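Lelum Affiliate Builder Review: Six Months With the Paid Plan

Posted Monday, July 27, 2026

I run two small affiliate sites from a spare bedroom. One covers bedding and towels, and the other covers luggage. For a long time I did all of my links by hand, with a spreadsheet to keep track of which page pointed to which store. When the spreadsheet got past 200 rows I started looking for something better, and I ended up on Lelum.

Lelum is a link manager and page builder for people who earn commissions on other companies' products. You paste in your affiliate links, it gives you short ones, and it tells you which get clicked and which are broken. It also builds comparison tables and simple product pages. I pay $16 a month for the middle plan. There is a free plan, but it stops at 31 links, so it is only good for a trial.

Setup

Signing up took a few minutes. Importing my links took most of an evening. Lelum accepts a plain CSV file, but the column names have to match its own exactly, and the error message doesn't tell you which column is wrong. I had "Store" where it wanted "Merchant." After I fixed that, all 307 links came in at once and sorted themselves by merchant.

Connecting the store accounts was easier. Two of the programs I belong to, Buenaventura Home and Cellura, were already on the list, so I only had to paste in my ID for each. Alden Travel Goods was not on the list and I had to add it by hand. It works, but Lelum can't pull commission reports from a merchant added that way. You see clicks and nothing else.

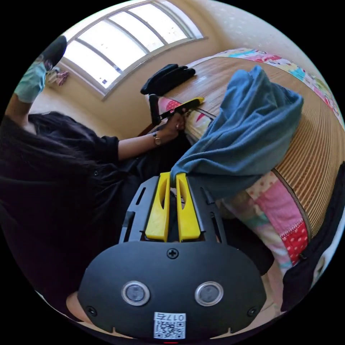 Blue towel on the bed.

Link checking

I would pay for this part alone. Lelum goes through every link once a day and flags any that lead to a missing page or an out-of-stock product. In the first week it found a whole group of dead links on my oldest towel guide. Those pages still got visitors, so I had been sending people to nothing for who knows how long.

The out-of-stock check is less reliable. It reads the store's page and guesses. With Cellura it has been right nearly every time. With Buenaventura it often marks a product as gone when only one color is sold out. I turned off the email alerts for that store and look at the list myself on weekends.

Page builder

The page builder is fine for comparison tables and not much more. You pick the products, choose which details to show, and paste a short piece of code into your site. The tables look clean on a phone, which my old ones did not. Changing a price or a product name in one place updates it everywhere.

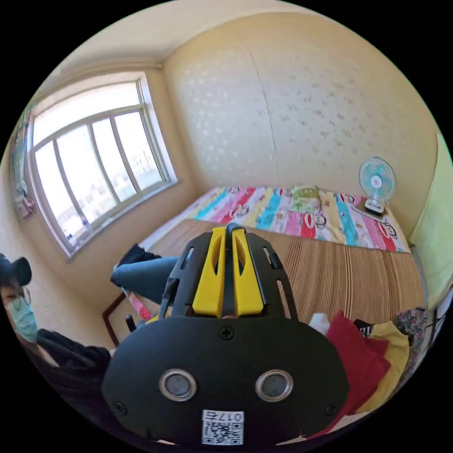 Full product pages are another matter. There are only a few layouts, and all of them put a large button at the top before the reader has learned anything. I prefer to put the link after the first few paragraphs. You can move the button, but the setting goes back to the default when you duplicate a page. I reported this in the spring and got a polite reply. It still does it.

There is also a text generator that writes product blurbs for you. I tried it on a set of pillowcases and deleted the result. If you have used the product, write your own.

Reports

Reports are plain and easy to read. The main screen shows clicks and commissions by page, by link, and by merchant. I found that one short article on packing cubes was bringing in more than my whole section on suitcases — so I have been writing more short articles. You can download everything as a CSV at tax time, with the dates in a format my bookkeeping program accepts.
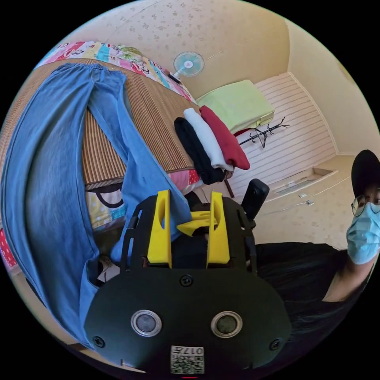 What I miss is a longer history. The middle plan keeps one year of data. For anything older you need the top plan, and the price jump is steep for a one-person business. I download my numbers every month and keep them in a folder.

Support

Email only on my plan. Answers usually come the next business day. The help pages are short but current, and the one on disclosure wording saved me some time.

What I liked

Daily link checks
Tables that work on phones
Simple reports and easy downloads

What I didn't

Fussy CSV import
Limited page layouts
No commission data for merchants you add yourself
Only one year of history

Who it's for

If you have fewer than 50 links, a spreadsheet will do and you can keep your money. If you have a few hundred and you work alone, the middle plan is worth the price. Anyone who mostly wants to build landing pages should look at a proper page builder and use Lelum just for the links. My plan renews in October and I intend to keep it.

Rating: 4 out of 5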